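Section 3. Preparing a Shared Laptop for First Use

This section applies to all laptops issued through the Drivham equipment desk. Please complete it before connecting to the Tannous network.

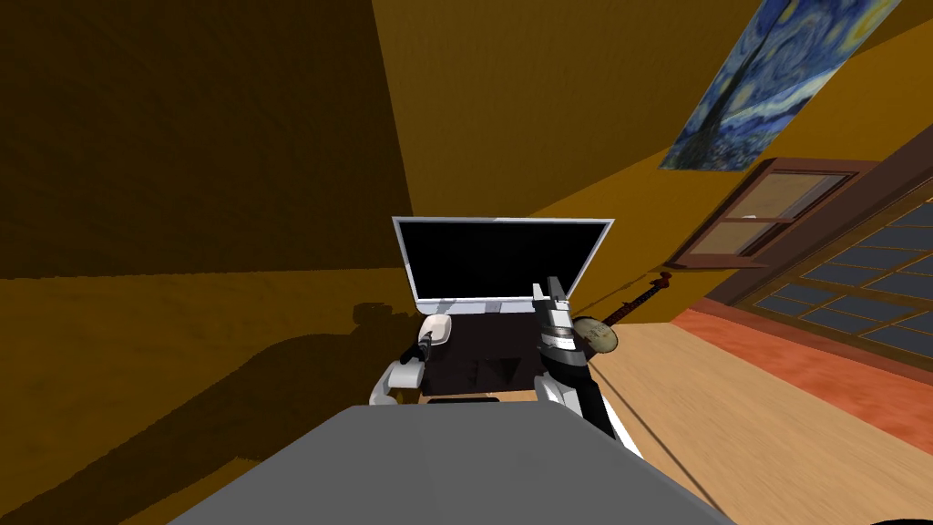
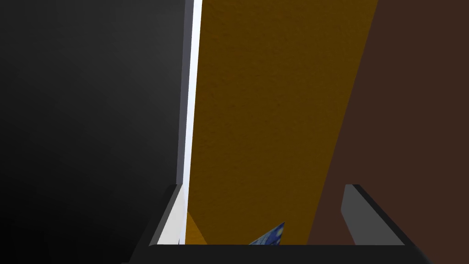 1. Place the laptop on a firm, level surface and connect the power adapter. Allow the battery to charge fully before the first session.

2. Press and hold the power key for two seconds, then release it. The sign-in page will open.

3. Enter the user name and temporary password printed on your issue slip. You will be asked to choose a new password of at least 11 characters.

4. Select your department from the list and confirm. The Udier file service will then be set up under your name.

Note: The first file transfer may be slow. Do not close the lid until the message "Setup complete" is shown.

5. Restart the laptop and sign in again with your new password.

Caution: After three failed attempts the account is locked. Requests to unlock an account must be made in person — the desk does not accept them by telephone.

Laptops issued before August require a software update prior to step 3. Contact Malathi Kulkarni at the equipment desk for the update drive, and return it within two working days.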